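Saturday, late

Day whatever of the Stosinville bathroom, and the right arm has developed opinions. It was meant to wipe the mirror, then wipe the counter, then go again. By lunch it had thrown 2 protective stops and I had eaten a granola bar over a hotel sink.
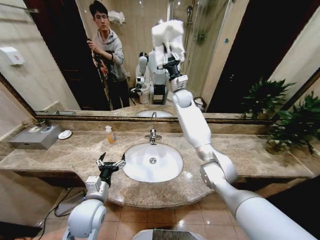
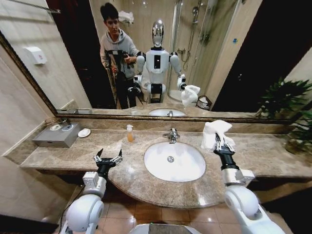 Mirror and counter, right arm on wiping duty both times, left arm contributing nothing.

The fault is force. The wrist is supposed to ease off when it meets glass. Instead the sensor drifts as the morning goes on, and the arm gets it into its head that it's touching nothing at all, so it leans. Haziq Menon heard the mirror creak before I did and yelled, and I hit the stop with more enthusiasm than the button needed. Everything froze. The mirror is fine. I checked it three times with a flashlight, thinking the whole while about the deposit we left with Brennan.

Re-zeroed the wrist, ran it again, same lean, slightly more polite. Haziq wants to blame the new firmware from Fanitz. I want to blame Haziq, who skipped the warm-up on Thursday and probably today. We compromised by blaming the cable.

So: speed down, force limit down, one of us with a hand on the stop at all times. I wrote it on tape and stuck it to my laptop. At the new speed it will finish 300 wipes sometime after I retire.

Called Tullow about a spare wrist. They close at noon on weekends. Left a message, tried to sound calm, said "mirror" too many times.

My knees hurt. Must buy more granola bars.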